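Kitchen Skills, Evening Group
Handout 4: Stocks and what to do with them
Tutor: Slavica Petkov

Welcome back, everybody, and thank you for all the onion peel you brought in last time (I had rather more than I could use, but it was lovely to be taken so seriously). This handout covers the chicken stock from the first half of the evening and the vegetable one we ran out of time for. Please keep it with the knife skills sheet, as I'll be referring to both in the soup session.

Brown or white?

A white stock starts with raw bones in cold water. A brown stock starts with roasted bones, and you'll want a hot oven and a bit of patience for those - turn them once and take them out when they're the colour of a good toffee. If they go black at the edges, cut those bits off, or the whole pot will taste of them.

Quantities for the chicken stock

1,000 g chicken bones, wings or a broken-up carcass
400 g onion, carrot and celery between them, more onion than anything else
Cold water to cover by two fingers
A bay leaf, a few peppercorns, parsley stalks if you have them
No salt at this stage, please

Bring it up slowly. I know I go on about this, but a stock that boils hard goes cloudy and a little greasy, and you can't really talk it round afterwards. You want a bubble here and a bubble there. Skim whatever grey foam rises in the first half hour, and only then put in your vegetables. Three hours is plenty for chicken.

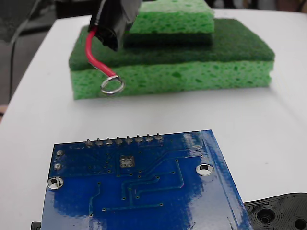

Strain through a fine sieve and let it drip by itself. Pressing the vegetables gets you another spoonful or two and a good deal of mud along with it. Cool the stock quickly in a sink of cold water, then get it into the fridge, where the fat will set on top and lift off in one piece. Keep that fat! It makes wonderful roast potatoes.

Vegetable stock

Much quicker, and forty minutes will do it. Sweat 800 g of mixed vegetables in a little oil before the water goes in. Leeks, fennel tops, mushroom stalks and tomato ends are all welcome. Cabbage and sprouts are not, and beetroot only if you fancy a pink risotto. Callum Gourlay asked whether potato peelings can go in, and I'd leave them out - they turn it starchy.

Reducing

Simmer the strained stock in a wide pan until you have half of what you started with. It freezes beautifully in ice cube trays, and two cubes will rescue most gravies. Taste it before you season anything, as it gets stronger than you expect.

For next time

Make one of the two stocks at home and bring a small jar of it, labelled with your name. Minoru Ishida is coming in to show us dashi, so we'll taste yours next to his. Read the soup pages in the course folder too, if you can find the time.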